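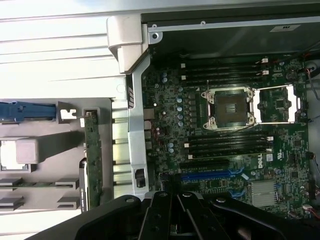

Sampaio asked that the memory task be attempted before the processor task at the regional heat. This was agreed.

The minutes of the August meeting of the Stisevside Robotics Club were approved. The Rimby entry had completed 83 of 100 practice runs. Three further sessions were approved.

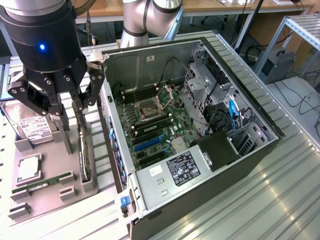
Will the entry fee rise this year? The fee stays at £13 per team, payable at registration.

Bruno is to send the revised task list to all members. The meeting closed at 6 p.m.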